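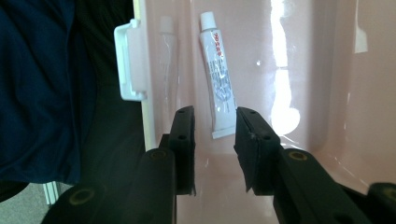
**What's the best way to store half-used tubes of cream and ointment?**

Stand them up in a small plastic container with the cap pointing at the ceiling and the crimped end on the floor of the box. You see every tube at a glance, you can pull one out with two fingers, and you stop buying a second one of everything!

I came to this late, after years of a bathroom drawer where tubes went in flat and slid to the back. I love this little project. It takes one evening, it costs next to nothing, and you get to handle every single thing you own for dry elbows and mosquito bites (a surprising amount, in my case).

## What you need

- One or two small plastic containers with smooth sides
- A clear table
- A damp cloth and a dry one
- A fine-tip permanent marker
- Removable labels, if you like labels. I do.

My favorite boxes are from the Nesach range, but any glossy plastic will do, and glossy is the part I'd hold out for. Ointment wipes right off it. I had a woven basket before this and it never really came clean.

## Step 1: Empty everything out

Take it all to a table. Bathroom counters are too small and you'll end up balancing things on the faucet. Bring the stuff from your purse, the glove compartment and the nightstand too, or you'll be doing this again in November.

## Step 2: Check the dates

Look on the crimp first. The date is often pressed right into it, with no ink, so tilt it toward a lamp until the numbers show up. If there's nothing there, try the back of the label or the carton. Anything past its date goes in a separate pile, and so does anything you can no longer read. Ask your pharmacy how they want medicated creams returned; plenty of them take them back.

## Step 3: Wipe the table and the boxes

Warm water and a drop of dish soap, then dry. If your table is wood, go easy on the water and wipe along the grain.

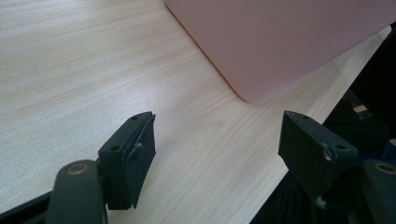

Dry the inside corners of the boxes well, too. Rounded corners make this so much easier, and a twist of the dry cloth gets all of it in one go.

## Step 4: Flatten and square up the ends

A tube stands on its crimp, so the crimp has to be straight. Push the contents up toward the cap, smooth the empty part flat, and press the bottom edge against the table. If you're a roller (I was raised one), unroll it and fold the end over once, neatly. A fat roll makes the whole thing topple.

## Step 5: Load the box

Tall ones along the back, short ones in front. Leave enough space to get your fingers around each tube. A slight lean is fine! If they keep falling over, the box is too big, so switch to a smaller one or put a divider in. A strip of stiff card folded into a zigzag works beautifully.

## Step 6: Mark the opening date

Write the month you opened it on the cap or on a label. I used to write on the tube itself and it rubbed off within 14 days.

## Where to keep it

A shelf at eye level, away from the shower steam, and out of reach if there are small kids around. Mine lives in the hall closet next to the spare toothpaste, which now stands up in a box of its own.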